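The arrangement of the fruit bowl

Since moving to Bastport in June I have kept a written record of the arrangements of this household, and I am obliged to those readers who have asked for particulars of the kitchen. The present entry concerns the fruit bowl.

The bowl was a gift from Toshiko Nagano, who obtained it at the Tillska market and carried it to us by train on her lap. It was first placed on the dining table, where it was moved at every meal and set down on whichever chair happened to be free. After 2 such months it was resolved that the bowl should have a permanent position on the worktop, against the tiles.
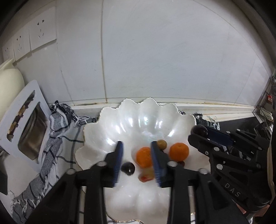 The shell bowl in its place on the worktop, with mandarins and smaller fruit.

The following practice has been adopted. Fruit is bought on Monday and sorted before it is put out. Larger pieces are placed first. Small fruit goes in afterwards, in the spaces left between, and never beneath a mandarin. Anything soft is set aside for the saucepan. My husband, Isamu, has asked that it be noted that he does not consider grapes to be soft.

The bowl is washed by hand in lukewarm water with a plain cloth. The gold rim is not to be scrubbed, and for this reason the bowl is not put into the dishwasher under any circumstances.

Correspondence has been received from Minoru Koyama on whether bananas should be kept with other fruit. In this household they are hung from a hook in the larder. The question of the bread bin remains open and will be taken up in the next entry.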